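New drawers at Brumance, at last

3/21/18

Regular readers will know I've been moaning about the state of our craft room since January (sorry!). Well, the sorting out has finally begun. Yen-ting Shih has got 300 spools of thread to find homes for, plus 3 bags of buttons I'd rather not talk about, and she wants the lot put away by colour. I'm on ribbons – wish me luck. The little drawer unit is staying on the floor by the wall for now, and we start filling it this week.
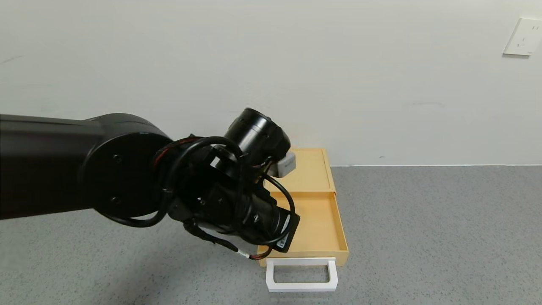 The drawer unit, with its white handle and an empty drawer pulled out.

If you've got spare labels, do drop them in!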